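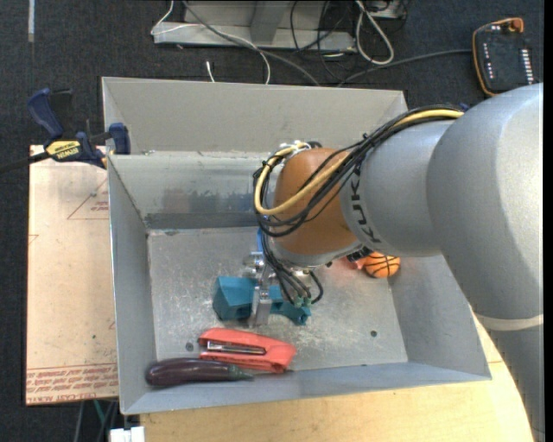
CUADERNO DE TALLER / Cajones y contenedores

Febrero, once y pico de la mañana. Hoy me ha tocado el cajón gris, el de metal, que llevaba yo esquivando desde antes de las fiestas. Apunto cómo va la cosa para que quien lo coja después no empiece de cero (Raquel, te miro a ti).

Lo que hay dentro es el popurrí de siempre: la grapadora rojo coral, la berenjena morada con su rabito, la pelotita naranja con las líneas de baloncesto, la pieza de plástico verde azulado con un extremo en bloque y el otro más estrecho y con ángulos, que sigo sin saber cómo llamar en el inventario. Dolores la tiene apuntada como «pieza turquesa», Yiğit como «el chisme», y en la hoja de Sullby viene con una referencia que no coincide con ninguna etiqueta nuestra. De momento la dejo como «pieza verde azulada, grande» y que alguien me corrija.

La grapadora me tiene encariñada, lo reconozco. La tira metálica plateada que se ve por la ranura del lateral viene muy bien para saber de un vistazo qué costado ha quedado hacia arriba, y con ese rojo la encuentras aunque esté medio enterrada. El problema es la berenjena, que cuando acaba pegada a la grapadora, con el rabito metido por debajo, ya no hay manera de decidir cuál de las dos va primero. Yo propongo sacar siempre la grapadora y dejar la berenjena para después. Arlo prefiere al revés y tiene sus argumentos (largos). Lo hablamos con un café.

El fondo del cajón pide un repaso. Está rayado por todas partes y hacia el centro tiene ya unas marcas blanquecinas de desgaste que con la luz del techo despistan bastante. Le escribí a Harriet preguntando si cambiamos la chapa o le ponemos una lámina encima, y me contestó que Lendiren nos pasa un presupuesto de 2,860 por renovar todos los contenedores, cosa que me parece una barbaridad para cuatro arañazos. Dellari hace láminas a medida por 90 cada una. Pediría una sola, la probamos en este cajón y ya veremos. Ojo con el grosor – si sube mucho el fondo, la pelota se nos planta en el borde y a correr detrás de ella por el taller, que ya tuvimos bastante la otra vez.

Otra cosa: las fichas. Hay que rellenar 50 para la próxima entrega a Nguyen-Tran y llevamos 11. ¡Once! Ya sé que son un rollo, pero si cada uno hace un par antes de comer nos las quitamos de encima sin sufrir. Acordaos de poner el color tal como se ve y no el del catálogo, que en el catálogo la berenjena es «ciruela noche» y así luego no hay quien busque nada. Y por favor, en la casilla de estado escribid algo más que «bien».

Pendiente, por orden de lo que me va molestando:

– Nombre definitivo para la pieza verde azulada.
– Pedir la lámina a Dellari (lo hago yo, esta tarde).
– Preguntar a Yiğit dónde guardó las etiquetas pequeñas, las que no se despegan.
– Pasarle un trapo al cajón por dentro cuando esté vacío, sin estropajo, que bastante rayado está.
– Repasar la hoja de Sullby con Dolores, línea por línea, con paciencia.

Añado a las cinco menos diez: lámina pedida. Tardan, así que seguimos con el fondo tal cual. Raquel vota por «tirador turquesa» y a mí no me suena a tirador de nada, pero lo apunto a lápiz.

3 comentarios · Compartido 2 veces

Buscar en el cuaderno… Buscar

Contacto | © Cuaderno de taller | Volver arriba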